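Stallollow Kitchen Scale, 3000 g Model: Review

The Stallollow is a flat, battery-powered scale with a stated capacity of 3000 g and a resolution of 1 g. I bought one in May to replace a Bandura spring scale that had drifted too far to trust. It has been used daily since then, mostly for bread and for weighing vegetables before salting.

Accuracy

I checked it against a set of calibration weights borrowed from Mercedes Huamán, who runs the test bench where I used to work. At 50 g the display read 50. At 500 g it read 500 in the center of the plate and 501 at the front left corner. At 2000 g it read 2002 in all positions. Repeat readings did not vary by more than one gram. For flour and water this is good enough. For yeast or salt in small batches, use something with a finer resolution.

Zero drift is low. An empty bowl left on the plate for an hour still showed zero after taring. The auto-off timer had to be disabled for that test by holding the unit key during startup.

Long items

The plate is narrow, and anything long will hang over one side. Overhang does not change the reading as long as the item clears the counter. An eggplant should go on crosswise, with the heavier end over the middle of the plate. If it rolls, tare a shallow dish first.

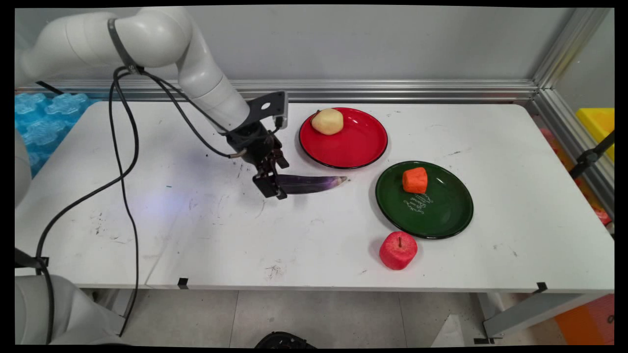
Display and keys

The digits are large and readable from a standing position. A wide mixing bowl covers the top third of them, a fault the older Mladenović scale avoided with a sloped front. The keys are membrane type and need a firm press. Tare responds in under a second.

Cleaning

The plate lifts off and can be washed in the sink. The body cannot. Flour collects in the groove around the load cell post and has to be brushed out.

Verdict

Recommended for general cooking. Buyers who use wide bowls should look at the Drendadari, which has a pull-out display and costs a little more.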